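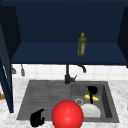 # Automatic marking of first-year programming work: does the Nenovix tool do what we were told?

Project report, Applied Machine Learning module
Aisyah Chin, Đạt Văn, Tiina Valtonen
Supervisor: Margit Kozma
Haltton, 2026-10-04

## 1. Why we looked at this

The department began using Nenovix in January to mark the weekly exercises in the introductory Python course. The slides at the launch meeting said it marked "like an experienced tutor" and gave students feedback straight away. We could find no test behind the first claim. The second one is true, but a fast answer is only useful if it is a good one.

Two of us had worked as tutors on the course and had seen students come to the help desk with feedback that didn't match their code. A handful of complaints proves very little, so we asked for the data.

## 2. What we had

Kavitha Subramaniam, who runs the course, gave us 2,115 submissions with names and student numbers taken out. Each one came with the Nenovix mark and the written comment. Marks are whole numbers from 0 to 10.

We marked 800 of them again by hand, picked at random within each week so that the easy early exercises didn't swamp the rest. Each script was marked by one of us without sight of the tool's mark, and a smaller batch was marked by all three of us. We also sent a short questionnaire to the course list and got 58 replies.

There was a plan to compare the tool with the old unit-test script, which everyone calls Lau after the server it used to live on. Lau still runs, but only on the exercises from before the course was rewritten. We got it working on the first weeks and gave up on the others.

## 3. Agreement with human markers

We counted a mark as agreeing if it was within one point of ours. By that measure the tool does well on scripts that are fully right and on scripts that don't run. We would expect any marker to do well there. Lau did too, on the weeks where we could run it, and Lau has no machine learning in it at all.

The middle of the range is where marking is hard, and it is where the tool drifted furthest from us. Three patterns came up often enough to mention:

- Code with long comments got higher marks than the same logic without them. We checked this by stripping the comments from a set of scripts and sending them through again. Most lost a mark or more.
- Unusual but correct solutions were marked down, recursion in the loop exercises above all. The task sheet doesn't forbid it.
- The same script sent in twice didn't always get the same mark. The largest gap we saw was 2 marks.

The last of these bothers us most. A tutor can be inconsistent as well, and our own three-way batch shows that we were, mainly on style. But we can be asked to explain a mark, and when Tiina changed her mind about a script she had to write down why.

The headline agreement figure in the launch slides was worked out over all submissions together. Since so many first-year scripts are either perfect or broken, a figure like that hides the part of the range that matters. We don't suggest it was chosen to mislead. It does flatter the tool.

## 4. What students said

Replies were warmer than our results. Most people liked getting comments at once, and several said they read them more carefully than they had read tutors' notes. Fewer could name something they had changed in their code as a result.

We would be careful with this. The questionnaire went out the week before the resit, the people who answered are the people who read course emails, and our second question ("How helpful was the feedback?") more or less assumes that it was. Đạt pointed this out after it had gone out.

## 5. Limits of our own work

Our hand marks aren't the truth either. We used the published mark scheme, and its line on "readable code" can be read in several ways. We also knew what we were looking for by the later weeks, and that may have made us harsher on the tool. All the data comes from one course on one campus. A group at the Trovalville site uses the same tool for a databases course and reports no trouble, though we haven't seen their numbers.

We had no access to the model or its settings, so we can say what it did and not much about why.

## 6. What we would ask for

1. Agreement figures split by mark band, published each term.
2. A human check of any script given between 3 and 7.
3. Every script run twice before release, with mismatches sent to a tutor.
4. A clear line on the course page saying that marks come from software and how to query one.

Item 2 would use up a fair amount of the tutor time the tool was bought to save. We haven't costed it, and we think the department should do so before it renews the licence.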